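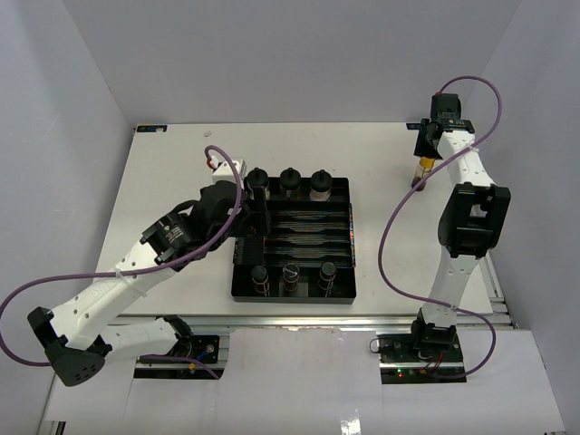
Flidilano Home & Garden Forum > Seeds and Storage > Old spice jars for seed saving, yes or no?

dillweedish
Posted 7:14 am
I have inherited what I can only call a seed situation. My aunt saved everything she grew, in envelopes, in a shoebox, in a closet that shares a wall with the water heater. Tomatoes, beans, four kinds of lettuce, and one envelope that just says "GOOD ONE." I want to move it all into something with a lid before February, when I start flats. I have a pile of rinsed-out spice jars. Can I use those, or is everything going to taste like cumin?

porchlight_77
Posted 7:52 am
You're not eating the seeds. Use the jars.

mulchmaven
Posted 8:20 am
Welcome to the hobby where half of us own more containers than dirt. Spice jars are fine if the lids still seal. Put a little water in, turn it upside down over the sink, wait. If it drips, it's a button jar now. Dry them for a couple of days before anything goes in. Wet glass has killed more of my lettuce seed than the slugs ever got a chance to.

Plant GOOD ONE first and report back.

Kusolden_Gardener
Posted 8:41 am
Going to disagree with the jar crowd. Paper envelopes. Seeds put away with any moisture left in them will mold in a sealed jar, and you won't know until spring, when you open it and it smells like a basement. Paper lets them breathe. I've got beans in paper that are 7 years old and still coming up.

porchlight_77
Posted 8:49 am
How many of them are coming up?

Kusolden_Gardener
Posted 8:55 am
Enough.

mulchmaven
Posted 9:10 am
Paper also lets the mice breathe. I lost a whole winter squash collection to one mouse who left me the labels.

Dry the seeds properly and the jar problem goes away. Big seeds should snap or shatter, not bend. If you can dent a bean with your fingernail it has no business in a jar yet.

tworowstoomany
Posted 10:33 am
Both. Paper envelope inside a jar, jar in the fridge, toward the back where the temperature doesn't jump every time somebody wants cheese. I did a full inventory last winter (I know) and came out at 2,268 seeds, not counting lettuce, which I refuse to count on principle. I garden on a balcony. Please don't do the math.

porchlight_77
Posted 10:40 am
Sir, this is a balcony.

tworowstoomany
Posted 10:44 am
It faces south.

dillweedish
Posted 12:05 pm
OK, leaning toward envelopes inside jars. Follow-up: what about those little silica packets? I have a drawer full from shoe boxes, because apparently I'm my aunt.

mulchmaven
Posted 12:31 pm
One packet per jar, and not if they've been sitting in an open drawer since the last administration. They fill up with moisture like anything else. The kind with color beads will tell you when they're spent. Dry rice works in a pinch, a spoonful in a twist of tissue, but toast it first and let it cool.

Kusolden_Gardener
Posted 12:48 pm
Or you could use paper and not need a chemistry set.

mulchmaven
Posted 12:50 pm
It's rice.

asante_lane_plot2
Posted 3:17 pm
Coming in from the Asante Lane community plots. We run the swap shelf, so I see everybody's storage, and the container is almost never the trouble. It's the labels. Last year somebody donated a beautiful set of jars marked "red," "other red," and "Mom's." Write the variety and the year, in pencil. Marker fades, and the ink on those cute tags runs the first time the jar sweats. Put a second slip inside the jar too.

Also do a germination test before you give up shelf space to any of it. Ten seeds in a damp paper towel, towel in a plastic bag, bag on top of the fridge. If 2 come up, sow thick or toss them. If eight or nine come up, you're in business. Old onion and parsnip I wouldn't even bother testing. They're done after a year or so.

porchlight_77
Posted 3:29 pm
Kusolden, have you considered a damp paper towel? I hear it breathes.

Kusolden_Gardener
Posted 3:36 pm
I'll test the beans when I feel like it.

dillweedish
Posted 6:02 pm
Did the towel thing with GOOD ONE over lunch. The seeds are flat and tan and could be a pepper or could be something else entirely. Will update in a week or two. I also found a second shoebox.

tworowstoomany
Posted 6:11 pm
How many envelopes? Asking for my spreadsheet.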